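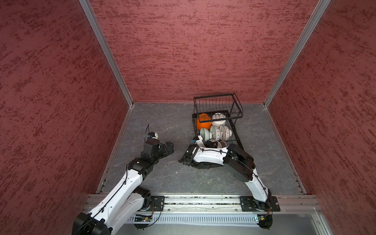

*Six bowls in and around a black wire rack.*

# Dish racks and bowls: the questions we keep getting

Last revised 17 May 2019

**Do I need a rack with a tall back?**

Probably not, whatever the box says. A tall upright section looks like it ought to hold more, and for dinner plates it does. Bowls are another matter. They lean on each other as much as they lean on the wire, and the upper part of the back often ends up holding one bowl on its side and a lot of air. If you mostly wash bowls, look at the tray in front first and the back second.

**My bowls slide around. Is the rack faulty?**

We doubt it. Most wire racks are laid out with plates in mind, so the gaps suit a thin flat edge. A deep round bowl has nothing to sit in. Try tipping it on its side so the open part faces the back and slightly down. If it still rolls, put something with a flat foot next to it.

**The product page says my rack holds 57 pieces. How?**

We'd like to know too. The Zonix listing we were sent gives that number with no word on what a piece is. If a teaspoon counts, fine. Take your own bowls, the ones you use every day, and see how many go in before they start touching rims. For a small household rack we stop at 4 deep bowls per load and dry the rest by hand. You can pile in more, and people do, but the ones in the middle stay wet longest.

**Should matching bowls go together?**

It helps if they nest badly, which is a strange thing to say about bowls. Identical ones slip into each other and trap water between them. A mixed lot, say a plain orange one, a pale green one and a few patterned white ones, tends to keep its gaps. That is no reason to go out and buy mismatched bowls.

**Is black coated wire better than bare steel?**

It hides water marks better. Beyond that we're not convinced. Coatings chip where the wires cross, and once they do, rust can start under the edge where you won't see it for a while. Drukine calls its finish "lifetime" and then asks you in the leaflet to keep it away from salt, bleach and steel wool. Read the leaflet before you pay extra.

**Will the wire scratch patterned bowls?**

If the pattern is under the glaze, it shouldn't. If you can feel it with a fingernail, it's on top, and we would dry that bowl on a towel. Dark painted rims are the usual trouble spot. Grey streaks on a white bowl are often metal marks left by cutlery, and a mild cleaning paste takes most of them off.

**Do I have to use a drip tray?**

On stone, yes. Veined surfaces are good at hiding a puddle until it has left a ring. On laminate you can get away with a folded towel, provided you change it. The Brekke tray costs 400 in our local currency for a sheet of plastic with a lip, and we can't see what it does that a baking tray doesn't.

**My rack leans. Can I bend it back?**

A little, by hand, on a flat surface. Check the feet first, though. A missing rubber foot will tilt the whole thing and people blame the wire.

**Have you tested the Sanell folding rack?**

We had one from October. It folds. The hinges also collect grime, and cleaning them took longer than drying the bowls would have. The maker claims 600 folds. We gave up well before that and can't say whether it's true.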